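Section 2: Steaming and pressing a lined wool coat

For the Darnmont coat, sizes 71 and 82. Other Kedine outerwear, see the care tag first.

Before you start
Empty the pockets. Belt off, buttons undone. Brush the coat down, collar to hem, short strokes. Check the seams for lint.

1. Fill the Coreo steamer to the line. Cold tap water is fine, no softener or scent.
2. Switch on, wait for the steady light.
3. Hang the coat on a wide shaped hanger. Not wire.
4. Start inside. Steam the lining on low, hold the fabric taut with your free hand (wear the mitt).
5. Turn to the outside. Keep the head just off the wool and work down. Dont press.

Caution: steam burns. Keep the head pointed away from your face and arms, and never steam a coat while its being worn.

6. Sleeves next. Stuff each one with a rolled towel so you don't set a crease.
7. Collar and lapels last. Lay flat, cover with a cotton cloth, press lightly with a warm iron. Lift, don't slide.
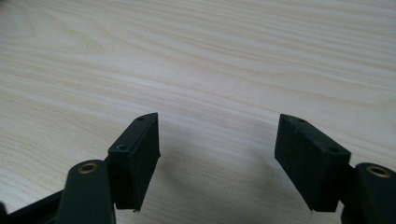
8. Leave to hang overnight before it goes back in the wardrobe. Colour may look darker while damp.

Note: shiny patches at the elbows or seat mean the iron was too hot. Steam again and brush agianst the nap.

Note: Babaei horn buttons don't like heat. Cover with foil or work around them.

Spare buttons and belt loops: quote part 1017 when ordering.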